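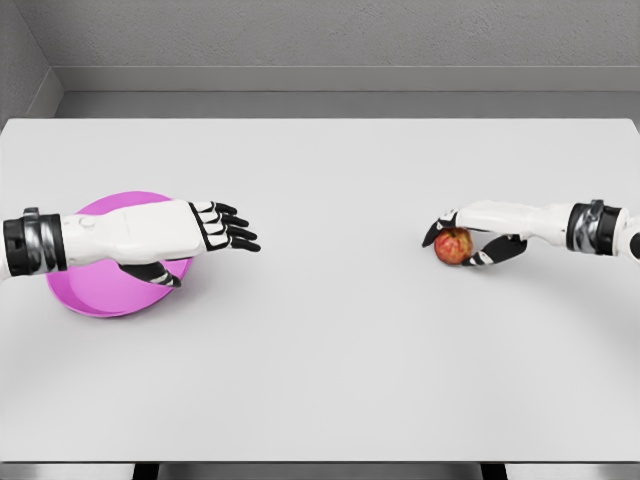

sim render, apple in the right hand, left hand over the plate

Thread: can any of these things do dishes yet

plesitz_dad
Posting the pic bc my brother in law keeps saying we'll all have one of these clearing the table in 2 years. Two arms, one apple, one plate. It's a simulation, not even a real kitchen. Is he right or do I get to keep arguing

gearlash
Keep arguing. Apple onto plate is the hello world of this stuff. Call me when it does a roasting pan that's been sitting since lunch

mopbucket512
disagree. Grabbing a round slippery thing w/ five separate fingers was a research paper not that long ago. Look how the fingers curl over the side of the apple and the thumb goes under. That's a decent grip

gearlash
in sim. Everything grips in sim. Friction is a number you type in

nrwon
Na-rae Won here, I do line setup at Cemora (packing, not robots for the home). Gearlash is half right. Sim is where you practice 700 times before lunch without breaking anything. Then you move it to the real cell and the first day is awful. Second week is ok. We have a two-arm unit from Fikulix putting jars in trays, works fine, but the jars are always the same jar

plesitz_dad
so same jar = ok, my kitchen = no?

nrwon
Pretty much. Your kitchen has a wet sponge and a cat

mopbucket512
But the trays job is a chore. Someone used to do that by hand all day. I don't get why shop floor stuff doesnt count in these threads

gearlash
counts as automation. Doesn't count as "clears my table." One apple on a bare white table, nothing else in the way. Put a fork and a napkin next to it and lets talk

kwonfan_119
I had the Kwon countertop arm on trial in March. One arm, two-finger grabber. It would load cups — plastic ones — and then just sit there if a bowl was upside down. Sent it back. My ten year old is faster and only complains a little more

mopbucket512
that's one arm tho. Two hands is the whole point, hold the plate with one and do something with the other

gearlash
is it holding the plate? Looks to me like the hand's just over it. Thumb's on the rim, fingers are flat and sticking out past the other side. I wouldn't call that holding

mopbucket512
ok fair, not holding. Could be about to

nrwon
Can't tell from one still. Ask for video, uncut, at normal speed. Always ask what speed

plesitz_dad
telling him that tonight. He'll say I'm moving the goalpost

kwonfan_119
bet him dinner. loser does the dishes by hand

gearlash
still say five years min for pans

mopbucket512
three. and it'll be a rental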